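3.2 Le cas des vêtements noirs

Bon, je l'avoue, c'est la partie du corpus Rendenmont qui m'a donné le plus de fil à retordre ! Sur 2721 essais de pliage, 270 portent sur du linge noir, et j'ai dû revoir presque tous mes repères (les plis se lisent très mal sur un tissu mat, voir figure 2).
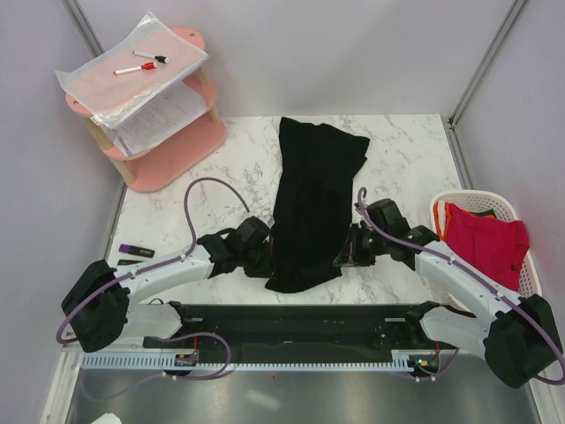 Figure 2. Vêtement noir posé en longueur sur un plateau blanc veiné de gris ; les plis sont à peine marqués.

Du coup, je me fie surtout au contour : la largeur en haut, le rétrécissement, la forme du bas.

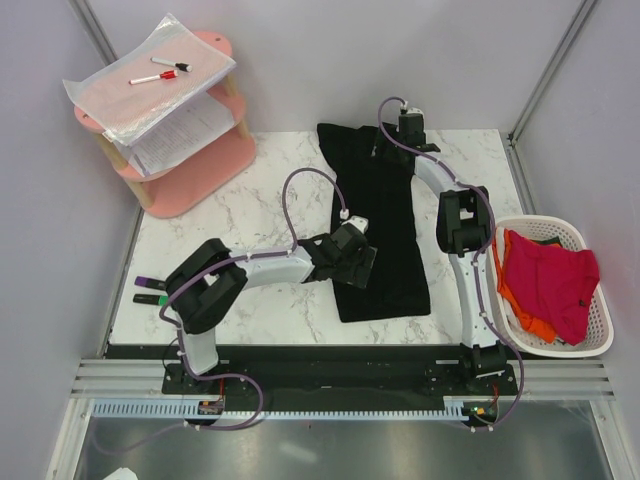

Reste le bord supérieur, ma bête noire (sans jeu de mots). Quand il est chiffonné, je le note à part, comme dans le protocole Fallahi.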